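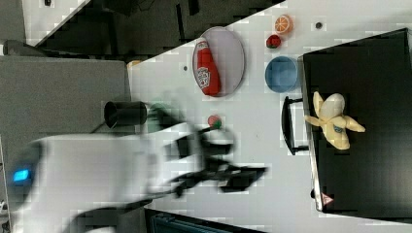

Gheorghița Voicu asked, in reply to the last report, why the grant was still paying for work on the receive chain when the Wena ground segment had been described as finished in the spring. The short answer is that the hardware was finished and the software was not, and that the earlier report did not separate the two clearly enough. The sections below follow the work packages in the Fanska agreement, with the receive chain first.

Receive chain, Junham station

The antenna, rotator and low-noise amplifier at Junham have been in place since the start of the reporting period and have not been changed. The demodulator was rewritten. The old version lost lock when the Doppler rate was highest, near the middle of an overhead pass, and then took too long to recover. The new version starts from the predicted frequency curve and tracks only the remaining error. When the prediction is stale the loop bandwidth is widened for the first part of the pass.

We have now logged 1517 passes of other amateur and university satellites with the full chain running unattended. These serve as practice targets until Wena is in orbit. Frame recovery on low passes is still worse than on high ones, as expected from the link budget, but the gap has narrowed. The remaining losses at low elevation come mostly from a noise source to the northeast of the site that is present in the evenings. We have not identified it. A notch filter helps with part of it and costs a little sensitivity.

The rotator stalled twice during high wind. The controller now parks the antenna when the wind sensor passes a set limit, and the missed pass is written to the log as missed. Before this change it was written as an empty pass, so some of the earlier statistics were wrong. The corrected table is in the annex.

Flight computer

The engineering model has run the flight software for more than 1000 hours on the bench. Two faults were found in that time. The first was a watchdog reset caused by a long write to flash memory while the housekeeping task was waiting on the same bus. The write is now split into shorter blocks. The second was a clock error after a warm restart, when the software read the time before the oscillator had settled. A delay was added to the boot sequence and the fault has not come back.

The command set is frozen except for the payload commands. Luuk Hendriks has asked that the safe-mode entry conditions be reviewed once more before those are frozen too, and we agree. At present a low battery reading on a single sample is enough to trigger safe mode. The proposal is to require several samples in a row, with the number set by command.

Power and thermal

The solar panels from Maes were delivered in November, later than planned. Incoming inspection found that one of the 8 panels had a connector fitted the wrong way around. Maes has accepted it as a return. The other panels passed electrical test under the lamp at our own facility, though our lamp does not match the solar spectrum well and the current figures should be taken as a comparison between panels only.

The thermal model was updated with measured values for the surface finish of the side plates. Predicted battery temperature in the cold case dropped slightly. It is still inside the limit, with less margin than we would like. The heater setpoint will be raised and the effect on the power budget worked out before the next review. No extra hardware is requested.

Budget

Spending on parts is under plan, mostly due to the panel return, and the balance will move to the next period. Spending on staff time is over plan. The extra hours went into the demodulator. We ask Fanska to approve a transfer from the travel line to the staff line to cover this. The total is unchanged.

Schedule and risks

The main schedule risk is the vibration test. The test house has offered a slot but will not confirm it until the flight structure has been weighed with all panels fitted, and that depends on the replacement panel. If the slot is lost, the next one is roughly two months later. That would still meet the launch provider's delivery date, with no room for a repeat test.

A second risk is the frequency coordination request. It has been submitted and acknowledged, and we are waiting for comments. The radio can be retuned within the band by command, so a change of channel would mean an update to the Junham configuration file and a new check of the filter - no rework on the spacecraft.

Work for the next period

- Replace the returned panel and weigh the flight structure.
- Close the safe-mode review and freeze the payload commands.
- Run the flight computer and the Junham chain end to end over an attenuated radio link.
- Repeat the cold-case analysis with the new heater setpoint.
- Find the evening noise source, or record its direction and level well enough to plan passes around it.

Annexes: corrected pass statistics, bench test log, panel inspection sheets, updated link budget.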